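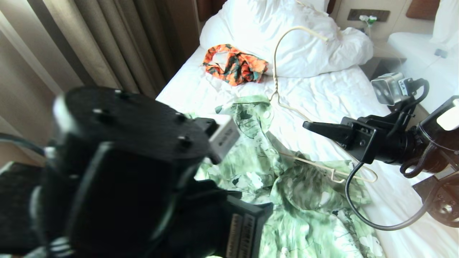

Grünes Teil mit Blättermuster, ziemlich zerknittert. Bügel liegt bereit.

**1/**
Kleiderschrank-Tag. Ich räume zweimal im Jahr um, einmal im Januar und einmal, wenn der Sommer durch ist. Alles kommt aufs Bett, wird angeschaut, und dann geht es entweder auf den Bügel oder in die Tüte. Ich schreibe hier mit, wie ich vorgehe. Beim letzten Mal kamen danach so viele Fragen per Nachricht, dass ich mir das Einzelbeantworten diesmal spare.

**2/**
Laken auf dem Bett sind weiß, das mache ich beim Sortieren immer so. Auf gemusterter Bettwäsche übersehe ich Flecken und gezogene Fäden. Glatt ziehen muss man das Laken vorher nicht, es ist nach ein paar Minuten sowieso wieder zerknittert.

**3/**
Erste Runde sind immer die gemusterten Sachen. Die machen am meisten Arbeit, weil man bei Blumen und Blättern genauer hinsehen muss, ob noch alles in Ordnung ist. Einfarbige T-Shirts gehen danach im Stapel durch.

**4/**
Zum grünen Teil: Das habe ich auf dem Flohmarkt in Loltham gekauft, für 5 Euro. Der Stoff ist dünn und knittert schon beim Hinsehen. Trotzdem bleibt es. Mintgrün habe ich sonst nicht, und zu heller Hose geht es immer.

**5/**
Reihenfolge beim Aufhängen, weil Tanner Landry das beim letzten Mal wissen wollte: Teil flach hinlegen, Kragen nach oben. Obersten Knopf auf. Bügel von unten einschieben, nie durch den Halsausschnitt zerren. Dann den Knopf wieder zu. Schultern zurechtziehen, fertig.

**6/**
Wer den Bügel von oben reinstopft, leiert den Ausschnitt aus. Bei Jersey sieht man das nach einem Sommer, bei Webstoff reißt irgendwann die Naht am Knopf. Ich habe so zwei Hemden ruiniert und mache es seitdem anders.

**7/**
Bügel: Ich habe die schmalen von Resterska. Die dicken sind schöner, aber dann passt ein Drittel weniger auf die Stange. Meine Stange ist nicht lang, also schmal.

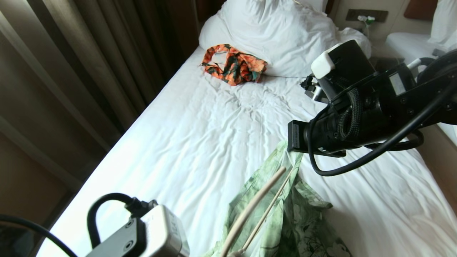
**8/**
Bei Orange bin ich unentschlossen. Das Blumenmuster ist sehr laut, Rot und Türkis sind auch mit drin, und ich hatte es dieses Jahr genau einmal an. Auf der anderen Seite ist es das Einzige in meinem Schrank, auf das mich fremde Leute ansprechen. Liegt erst mal vorm Kissen und wartet.

**9/**
Meine Regel für solche Fälle: Unentschiedenes kommt ans Kopfende und wird ganz zum Schluss noch mal angefasst. Wenn dann noch Platz auf der Stange ist, bleibt es. Wenn nicht, kommt es in die Kiste auf dem Dachboden. Was bis zum nächsten Umräumen keiner vermisst hat, gebe ich weg.

**10/**
Issa Srour fragt, ob ich die Sommersachen vor dem Einlagern wasche. Ja, alles, auch wenn es sauber aussieht. Schweiß und Sonnencreme sieht man im Herbst nicht und im nächsten Mai als gelben Rand. 30 Grad, Feinwaschmittel, kein Weichspüler. Ich nehme das von Grondance, etwa 700 Milliliter reichen mir für die ganze Aktion.

**11/**
Trocknen lasse ich auf dem Bügel, am Fensterrahmen oder an der Tür. Den Trockner haben die dünnen Stoffe bei mir noch nie gut überstanden. Wichtig ist nur, dass nichts mit Restfeuchte in die Kiste geht - das riecht man noch im Frühjahr.

**12/**
Bügeln: mache ich vor dem Einlagern nicht. Das liegt dann monatelang gefaltet und hat beim Rausholen wieder Kanten. Ausnahme sind Sachen, die hängend überwintern. Das grüne Teil also ja, niedrige Stufe, auf links.

**13/**
Noch was zu Trägern, Bändern und Gürteln. Alles, was lose ist, kommt bei mir vorher ab oder wird zusammengebunden. Sonst hat man beim Rausziehen die halbe Stange in der Hand. Ich nehme dafür Reste vom Paketband, Stoffstreifen gehen auch.

**14/**
Platz auf der Stange: Ich hänge nach Länge, kurz links, lang rechts. Rory Aitken sortiert nach Farbe und schwört darauf. Habe ich probiert, sieht gut aus, aber unter den kurzen Sachen passt bei mir noch eine Schuhkiste hin, und die brauche ich.

**15/**
Die Tüte zum Weggeben steht schon im Flur. Wenn ich sie im Schlafzimmer stehen lasse, hole ich nach einer Stunde wieder was raus. Wer in der Nähe wohnt und Größe 40 trägt, kann sich melden, bevor ich sie wegbringe.

**16/**
Das war der gemusterte Teil. Nach dem Kaffee kommen die Strickjacken dran, da muss ich erst noch den Fusselrasierer finden.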